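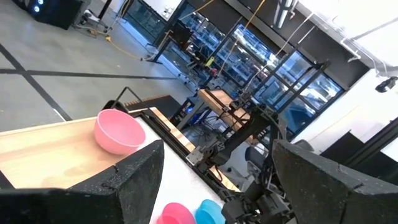 Sándor Szűcs: «Un viaje aburrido casi siempre es un viaje sin decisiones»

4 de octubre

Sándor Szűcs lleva 61 sesiones dirigiendo la misma campaña y en la mayoría de ellas los personajes están de camino a algún sitio. La partida transcurre en Allero, un valle fluvial que empezó como un mapa a lápiz y que ahora ocupa dos carpetas. De ahí salió «Zillard», su cuaderno de reglas de viaje para juegos de rol de fantasía, que puede usarse con casi cualquier sistema que tenga raciones y algún tipo de tirada de supervivencia.

La primera versión, reconoce, era bastante peor. «Tenía una tabla de encuentros por cada tipo de terreno y tirábamos tres veces al día. Los jugadores salían de Zirnis, tardaban cuatro días en llegar a las minas y en la mesa eso eran dos tardes enteras de lobos. Al final de la segunda ya no se acordaban de para qué iban a las minas.»

Pensó en quitar el viaje del todo y resolverlo con una frase. Lo probó durante un mes. «Funcionaba, pero el mapa dejó de importar. Les daba igual que una aldea estuviera a un día o a siete. Si el mapa no importa, no sé para qué lo he dibujado.»

Lo que hace ahora es dividir cada trayecto en etapas, y una etapa no mide distancia ni tiempo. Termina donde el grupo tiene que elegir algo: vadear o buscar el puente, seguir de noche o acampar en mal sitio, pagar al barquero o rodear. Un viaje de diez días por una calzada buena puede ser una sola etapa. Cruzar un pantano de una mañana puede tener tres.

«Hay directores que me dicen que eso rompe la simulación», cuenta. «Yo sigo llevando la cuenta de los días y de la comida. Lo único que no hago es jugar los días en los que nadie decide nada.»

Las raciones son la parte del reglamento que más ha cambiado. En el cuaderno original cada personaje apuntaba las suyas y las iba tachando, y en la práctica la mitad de la mesa se olvidaba. La versión actual usa una reserva común que arranca en nueve puntos cuando el grupo sale bien equipado. Cada etapa cuesta un punto, o dos si se va deprisa. Por debajo de tres, todas las tiradas de marcha y de vigilancia se complican.

Le pregunto qué pasa al llegar a cero. «Nadie se muere de golpe. Pierden la posibilidad de elegir la ruta larga. Eso es lo que les duele, porque la ruta larga suele ser la segura. He visto a un grupo con niveles de sobra meterse por un desfiladero que sabían que era malo porque no les llegaba la comida para rodearlo.»

Cazar y recolectar se puede, pero consume una etapa entera y deja rastro. Szűcs insiste bastante en esto último. En sus primeras partidas el explorador del grupo hacía una tirada cada mañana, la sacaba y el hambre desaparecía del juego. «El jugador había puesto ahí sus puntos y tenía derecho a que le sirvieran. Lo que cambié fue el precio. Ahora consigue comida seguro, sin tirar. Tiramos para ver quién se entera de que están allí.»

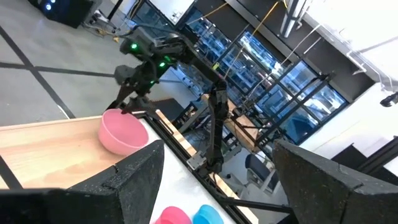
Sobre el clima es más escéptico. Ha probado tablas de doce resultados, un mazo de cartas y una rueda con las estaciones, y ninguna le duró mucho. El problema, explica, es que la lluvia se anuncia, se anota un penalizador y a los diez minutos se ha olvidado. En «Zillard» el tiempo solo tiene tres estados y únicamente cambia al final de una etapa. Cuando cambia a peor, alguna de las rutas dibujadas en el mapa se cierra. «Si llueve y no se cierra nada, lo describo y ya está. No hace falta ninguna regla para describir que llueve.»

En julio llevó el material a las jornadas de Intarasuk, donde lo dirigió con gente que no conocía el valle. Allí encontró un fallo que con su grupo habitual no había salido. Los jugadores nuevos no sabían qué rutas había, así que escogían siempre la primera que él mencionaba. «Mi gente lleva años mirando ese mapa. Saben dónde está el vado. Los de Intarasuk me preguntaban cuál era el camino y yo les decía el camino. Ahí no había ninguna decisión, era yo leyendo en voz alta.»

La solución fue repartir un mapa incompleto antes de empezar, con los caminos principales y algunos rumores escritos a mano en los márgenes. Uno de cada cuatro rumores es falso. Recomienda que el director no recuerde cuáles sin mirar sus notas, para no delatarse con la cara.

El cuaderno incluye también un apéndice con 770 entradas breves de cosas que se encuentran por el camino. Casi ninguna es un combate: un poste con marcas de crecidas, un rebaño sin pastor, una familia que discute junto a un carro roto. Se le nota cierto cansancio al hablar de él. «Las cien primeras se escriben solas. Hacia la trescientos descubrí que había puesto cinco molinos abandonados. Quité cuatro.» Las entradas están agrupadas por lo que exigen al grupo (tiempo, comida, silencio o dinero) y no por terreno, porque según él es más fácil convertir una cabaña de bosque en una de montaña que inventar sobre la marcha qué consecuencias tiene pararse en ella.

¿Y el viaje de vuelta? Es la pregunta que más le hacen. Su respuesta es que depende de lo que lleven encima. Si el grupo vuelve por la misma ruta, sin heridos y sin carga, son dos frases y están en Zirnis. Si arrastran un cofre, un prisionero o a un compañero que no puede andar, se juega como una ida, con una etapa más. «La mejor sesión que hemos tenido fue bajando por el río una campana de bronce que habían prometido a un pueblo. Tardaron tres sesiones. Nadie sacó la espada hasta la última.»

Ahora trabaja en las reglas para navegar, que todavía no le convencen. En un río las rutas son pocas y la corriente ya decide por los personajes. En mar abierto ocurre lo contrario, se puede ir en cualquier dirección y no hay dónde pararse. De momento ha escrito las del río y piensa probarlas con su grupo cuando lleguen al delta, para lo que calcula que faltan unas cuantas sesiones. El barco lo compraron hace tiempo y sigue amarrado en Zirnis, pagando muelle cada semana.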